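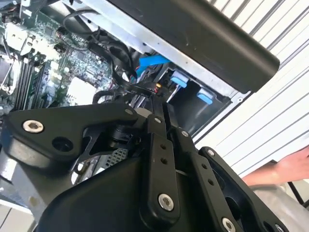 The evening price only made her angry, one respondent in Kirkura wrote, because dinner has to be cooked when people are home and she could see no way to move it. Several other written answers made the same point in milder terms. They form the starting point for this section, which looks at which household loads were shifted out of the peak period and which stayed where they were.

Figure 4. Interior of an open desktop computer case.

All 303 households were on the Clostosent tariff, which charges a higher rate in the late afternoon and evening and a lower one overnight. Readings came from the Basisard meter at the main panel. The meter records total use only, so the split between appliances rests on the survey and on the load diaries kept by a smaller group in Correia. We treat the diaries as a guide to timing and do not use them to estimate energy.

Water heating moved the most. Households with an electric tank and a timer usually set it once, in the first month, and left it alone. The tank was heated overnight and the stored hot water carried most homes through the next evening. Where the tank was small or the household large, the timer was often overridden, and in Correia the diaries show a second heating period shortly after dinner. Laundry also moved, though less evenly. Some respondents ran the washer late at night; others said that their lease or their neighbors ruled this out.

Cooking barely moved. Neither did lighting or television. Desktop computers (Figure 4) and other home office equipment followed working hours, and respondents who worked from home often kept them on into the peak period. Few had thought of this equipment as something the tariff applied to. The diaries suggest that a computer left on in the evening was seen as part of the background of the house, like the refrigerator.

Across the full sample, use during peak hours fell by 21 percent against the baseline. The drop was larger in homes with a timed tank and small in homes that heated water with gas. This matters for how the result is read — a tariff of this kind depends heavily on a single appliance, and a district with mostly gas water heating should not expect the same response.

We also asked whether respondents would stay on the tariff if the peak rate rose by a further 20 percent. Those who had shifted water heating mostly said they would. Those who had not were split, and many gave no answer. Stated plans are a weak predictor of later choices, and we return to this question in the discussion.

Last updated: January
Contact | Copyright, the authors. All rights reserved. | Back to top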